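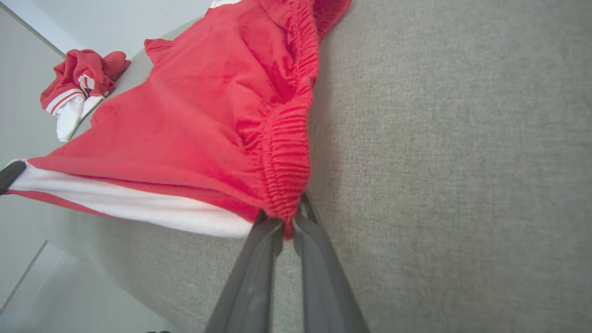
How do you teach a robot to pick up clothes?

Think about picking up a pair of shorts. You look, you reach, you pinch a bit of the cloth and you lift. It takes a second or two, and you probably think about something else while you do it.

A robot finds this much harder. A brick stays the same shape when you lift it. Clothes flop, crumple and fold over themselves, and they never land the same way twice. It would take a very long time to write down a rule for every wrinkle.

So people often teach robots in a different way. They show them.

Two ways of showing

The first way is to teach by hand. A person takes hold of the robot's arm and moves it, a bit like helping a small child to hold a pencil. The motors are set so that the arm moves easily when it is pushed. While the arm is being moved, the robot's computer records where every joint is, many times a second.

The second way is by remote control. The person sits or stands a little way off and holds a controller. When they move the controller, the robot arm moves too. When they squeeze, the robot's fingers close. This is called teleoperation. "Tele" comes from a Greek word meaning "far off", and you can find it in "telephone" and "television" as well.

Each complete go at the job, from start to finish, is called a demonstration.

What the robot sees

Many robot arms have a small camera near the gripper. The gripper is the robot's hand. It doesn't look much like yours. The one at the top of this page has two grey fingers, and they have pinched a small bunch of red cloth at the end of a stretchy waistband. More red and white clothing is lying in a heap a little further away.

A camera in that position moves wherever the gripper moves, so it gets a close look at the cloth and the fingertips. There may be other cameras too, further back, which show the whole arm and the space around it.

The pictures are saved together with the movements. That way the computer can match the two: when the cloth looked like this, the person moved the arm like that.

Why the waistband?

A waistband is a good place to hold a pair of shorts or trousers. It is thicker than the rest of the cloth, so there is more to grip. It also helps you to find out which way up the clothes are. If you have ever folded your own shorts, you may have started there without thinking about it.

The robot doesn't know any of this at the beginning. The person doing the teaching does, and chooses where to pinch. If the person picks the waistband again and again, the robot can learn to look for it.

A morning's teaching at Grikdale

At the Grikdale workshop, a folding lesson begins with one piece of clothing dropped in a heap. The teacher guides the arm through these steps:

1. Move the gripper over the clothing with the fingers open.
2. Lower it until the fingers are on either side of a piece of cloth.
3. Close the fingers.
4. Lift slowly.
5. Lay the clothing out flat and let go.
6. Fold it in half.

Then the clothing is dropped in a heap again and the teacher starts from step 1. One demonstration takes 60 seconds if it goes well. A set is 12 demonstrations, and after each set the teacher has a rest. Moving a controller slowly and carefully makes your arms ache.

The team built up 95 demonstrations in October using 3 different pieces of clothing. They kept some of the clumsy ones. If the cloth slips and the teacher goes back for it, the robot can learn what to do when something goes wrong.

From showing to doing

When there are enough demonstrations, a computer program studies them all. It looks for patterns, and it practises guessing which movement the teacher made next. At first the guesses are poor. The program makes small changes to itself and tries again, thousands of times.

After that comes a test. The teacher puts the controller down and the robot tries the job alone. It may pinch thin air, or pick up two things at once. The teacher then records more demonstrations of the part that went badly – perhaps picking up just one item when two are lying close together – and the program studies those as well.

Try it yourself

You need a friend, a scarf or T-shirt, and two wooden spoons.

Your friend is the robot. They hold one spoon in each hand and keep their eyes shut. You are the teacher. Stand behind them and gently guide their arms so that the spoons pick up the scarf and put it down somewhere else. Do this a few times.

Now let your friend try without your help, still with their eyes shut. Move the scarf a little and ask them to try again. Then let them open their eyes. Which try was easiest?

Words to know

Demonstration: one complete go at a job, recorded for the robot to learn from.
Gripper: the part of a robot that holds things.
Joint: a place where a robot arm bends or turns.
Teleoperation: controlling a machine from a distance.

Page last checked: Nov 28, 2021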